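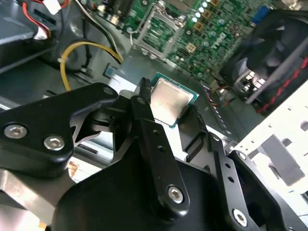
Fórum > Hardware > Processadores e placas-mãe

Como pousar o processador no socket sem estragar nada?

Olá a todos! Estou a trocar o processador do meu computador de secretária, uma máquina já velhinha que me tem servido muito bem, e confesso que ando há dois serões a adiar a parte final. A placa-mãe está montada na caixa e preferia não a tirar, que os cabos deram uma trabalheira. O meu medo é largar o processador torto e dar cabo dos contactos. Deito a caixa ou trabalho com ela de pé? E onde é que se pega?
TavcombeVelho

Poda346
Deita a caixa, sem dúvida nenhuma! Com ela de pé ficas a lutar contra a gravidade. Pega no processador só pelas bordas, sem tocar na parte de baixo, abre a alavanca do socket até ao fim e procura o triângulo pequenino num dos cantos, que tem de coincidir com a marca do socket. Depois é baixar a direito e pousar, sem empurrar. Se não assentar, levanta e confirma a orientação com calma. Eu costumo ter um candeeiro de lado, ajuda imenso a ver a marca (e os meus olhos já não são o que eram). Ah, e limpa a pasta velha do dissipador antes de o voltares a pôr.

zullville16
eu faço com ela de pé e nunca tive problemas, mas pronto. desliga da corrente

TavcombeVelho
Muito obrigado aos dois! Vou deitar a caixa na mesa da cozinha e arranjar um candeeiro. Ainda me falta comprar a pasta térmica.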